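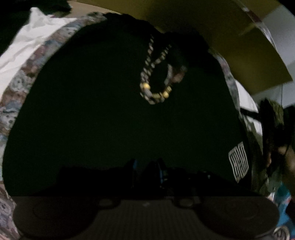

4.2 Jewellery worn with everyday clothes

The wardrobe records from Nostton cover 23 households and 3,344 separate garments and accessories. Necklaces were the hardest group to sort. Many had been mended, shortened or restrung, and their owners often used different names for the same kind of chain. We kept the owner's own word in the record and added a plain description beside it.

Heavy chains were mostly worn over dark, plain tops. Figure 3 gives one case, with thick links in silver and muted gold, two round gold beads near the lowest point of the loop, and a floral or paisley-like trim either side of the dark top. Several people told us that a print close to the neck made a chain look too busy, yet the same people often wore the two together at home. What was said in interviews and what was worn did not always agree, and we have treated them as separate kinds of evidence.

Age made less difference than we expected. The older group owned more chains, but wore them no more often than the younger group did. Work mattered more. People employed at the Rallonari bakery took their necklaces off before a shift and tended to leave them off for the rest of the day.

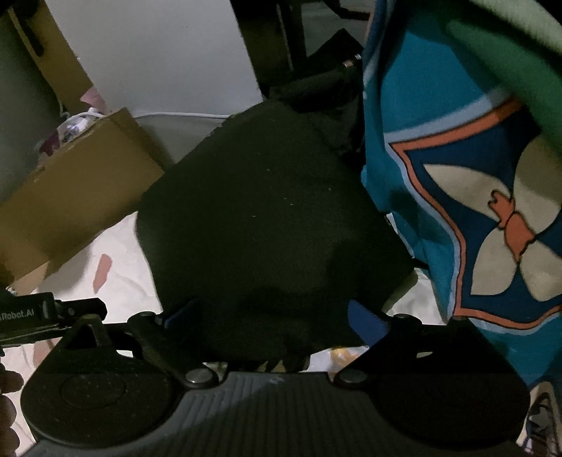 Storage also had an effect on use. Pieces kept on a hook or in an open dish near the door were worn far more than those kept in boxes - in six households the boxed pieces had not been worn at all since the first visit in May. Obradović found much the same with scarves in the earlier Shehu study, although his visits were shorter and did not include rented rooms.

Patterned trims raised a further problem of coding. Some had been sewn on by the owner, some came with the garment, and in many cases the owner could not remember which. These were entered as 'origin unknown' and left out of the counts in Section 4.3, where we turn to repairs and alterations.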